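Kitchen tips, 2019-02-11

I've been trying the Plollis planner, a paid service where you lay out your worktop on screen and let a simulated robot arm have a go at it before you spend a penny on the real thing. I love it! My best tip so far: put the awkward bits in (forks, bottles, all the clutter), as a bare counter teaches you very little.

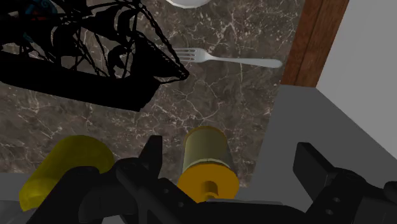
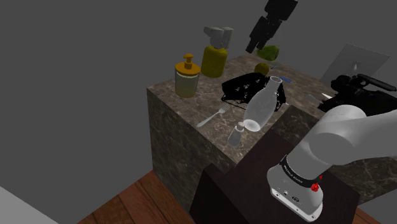

Second tip – leave more space between things than you think, even if it looks daft. My friend Ebony Trevaskis crammed 2 shelves' worth onto hers and gave up by teatime (sorry, Ebony). I do wish the menus were bigger, and saving is slow, but I'm keeping my subscription for now.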